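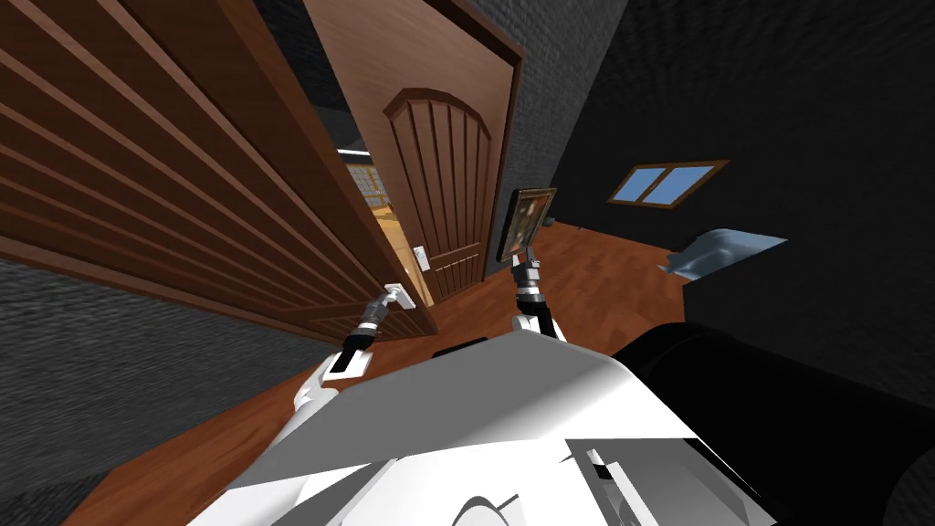 2024-01-22

The upstairs doors in the Evbridge house have been sticking every summer and rattling every winter, so I finally logged the humidity. One sensor in the hall, one in the back bedroom, a reading every four hours since May. After dropping the duplicates I had 1,860 usable rows.

The hall ran from 22 percent in the cold spell to 71 percent in August. Solid wood moves across the grain and hardly at all along it, so a door changes in width far more than in height. On a wide slab panel that adds up. On a frame-and-panel door most of it is absorbed in the grooves, provided the panel was never glued in or painted tight.

Two of mine were painted tight. I ran a thin blade around each panel and both moved again, with a crack I did not enjoy hearing.

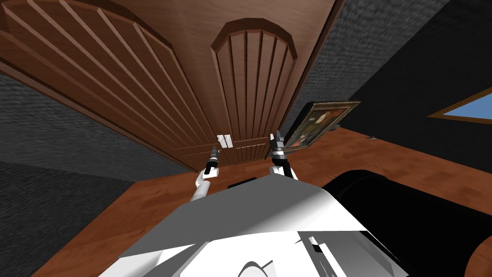 Double door, arched panels, grooved slats.

Pairs are worse than singles. Two leaves swell toward each other and share one gap, so the clearance at the meeting edge has to cover both. The old Rutherford handbook I use gives a winter gap of 4 mm for a pair. Mine measured half that, and I planed the inactive leaf first - it gets less wear and the fresh edge shows less.

Seal the planed edge the same day. I used two coats of Trurmont oil and left the top and bottom edges for the next morning, which was lazy. End grain takes up moisture fastest.

The bedroom sensor drifts high by roughly three points against the salt test, so I have left its numbers out. A replacement is coming from Jiltov. The bedroom door still rubs at the latch side and will stay that way until I have readings I trust.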